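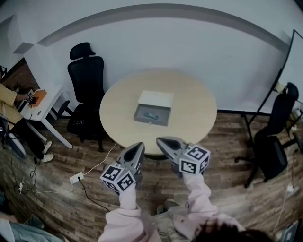

Ticket 352
Opened by: Jade Whiteley
Item: round table, Ellton office
Status: waiting on part

May 25, 2021
Table rocks when you lean on it. Floor checked with a level, no slope.

Update, Zsolt Kozma
Turned the table a quarter turn. Still rocks. Tightened the bolt under the top. Better, but it comes back after a day of use.

Update, Jade Whiteley
Please keep heavy things off it for now. Small boxes are fine.

Update, Zsolt Kozma
New bolt and washer ordered from Boleck.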